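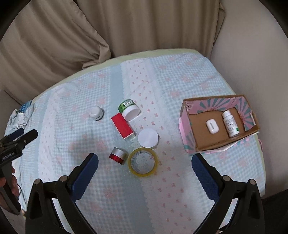
Norkdale Robotics Club

Table Packing Set, data card

Student project, recorded in June with two hand-held grippers. The task is to put small household items into an open cardboard box: jars, a red box, a roll of packing tape.

Episodes: 400
Held out for testing: 79
Table: round, checked cloth

Item positions change between episodes. Lids may be on or off. Report bad files to the Norkdale club desk, Monday evenings.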